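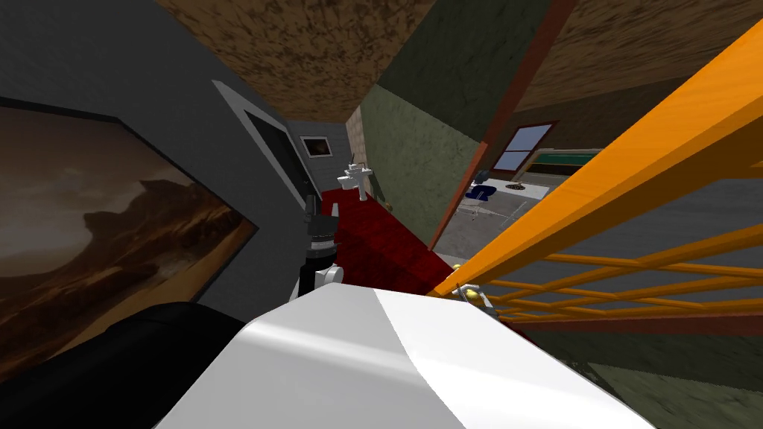
Stairwell wall with the framed desert landscape.

Lollow: a word list for describing pictures hung in homes

Version 2

Lollow is a plain list of words and short phrases that people use when they talk about framed pictures at home. It was put together for framers, small auction rooms and anyone writing up a house contents list. Each entry gives the word, a short meaning, one sentence of use and a note on where it tends to go wrong.

Contents

terms.csv: the main list, 118 entries
pairs.csv: 35 pairs of words that are often mixed up, such as mount and mat, or ochre and umber
sentences.txt: 100 sample sentences, one per line
CHANGES.txt: what was altered between versions

Fields in terms.csv

term: lower case, singular unless the word is only used in the plural
group: one of subject, colour, frame, glazing, hanging, condition
meaning: no longer than 25 words
use: one full sentence
warning: may be blank
source: initials of whoever sent the entry in

All files are UTF-8 with commas between fields. Text containing a comma is in double quotes. Lines end in LF, so old versions of Notepad will show everything on one line.

How the words were gathered

Shewit Wako started the list while cataloguing stock at Wurkska, a framing shop, where the job tickets used four different words for the same kind of slip. The tickets were read through and the wording copied out by hand. More terms came from the Arango sale sheets, which are stronger on condition (foxing, cockling, bloom) and weak on hanging. Customer names and addresses were never copied.

Spelling follows British use. American forms are given in the warning field where they differ enough to cause trouble. "Mat" is the usual one.

Colour words

Colour is the least settled group. Two people will look at the same sky and write buff and sand. We kept both and marked them as near neighbours in pairs.csv. Trade names from paint charts were left out.

Known gaps

Almost nothing on textiles or box frames.
Hanging terms assume a plastered or papered wall. Picture rail hardware has three entries and needs more.
"Landscape" appears twice, once as subject and once as format. Filter on group before you join anything to it.
The entry for "distressed" is disputed and may be split in the next version.

Using it with Fonon

Fonon reads terms.csv directly. Set the key column to term and turn off automatic plurals, otherwise "glass" comes out as "glas". Import pairs.csv second.

Corrections

Send one term per message, with the sentence you heard or read it in. Entries without a sentence are held back. The next round of changes goes in during October.

Licence

Free to copy and alter, including for paid work. Please keep the source column.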